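Associativismo e comunidades migrantes - apontamentos da aula 4
Profa. Akosua Quansah
11/09/2020

(continuação da aula anterior, quem faltou peça as notas à Tassanee Suksawat)

Ponto de partida: para que serve uma associação de idosos migrantes? Resposta curta: convívio. Resposta longa: convívio, língua, informação sobre pensões e consultas, luto. Os jantares anuais são a parte visível, o resto passa-se durante a semana.

Caso de estudo: Associação Rattanakul, em Vundutstead. 706 sócios inscritos, 72 activos (vão a pelo menos 3 encontros por ano). Discutir a diferença. Sócio inscrito = paga quota, às vezes paga o filho por ele. Activo = aparece.

Fontes de receita: quotas, rifas, jantar de Fevereiro. Subsídio municipal irregular. Ver texto do Nuchit, cap. 2, sobretudo a parte da dependência do jantar - um ano mau e não há dinheiro para o autocarro.
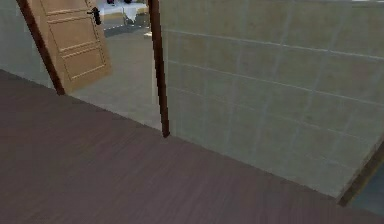

Fig. 1. Interior com chão de madeira e parede de azulejo (simulação em computador).

Espaço. Sede própria vs. sala emprestada. Boonchu defende que a sede fixa gera pertença; Prasertsri acha que afasta quem mora longe e que a sala emprestada obriga a associação a circular. As duas posições saem no teste, saber argumentar ambas.

Gerações: netos vêm à festa, não vêm às reuniões. Quem herda a direcção? Na Rattanakul a mesma presidente há quatro mandatos. Não é caso único, cf. Clube Stulard, que fechou por falta de lista.

Língua das actas!! Passaram a ser bilingues, e os mais velhos queixaram-se que as reuniões ficaram o dobro do tempo. Voltar a isto qunado dermos políticas linguísticas.

Para a próxima aula:
- ler Prasertsri, pp. 3 a 18
- uma página sobre uma associação da vossa zona, com entrevista se possivel
- grupos de 4, nomes no Flilico até à véspera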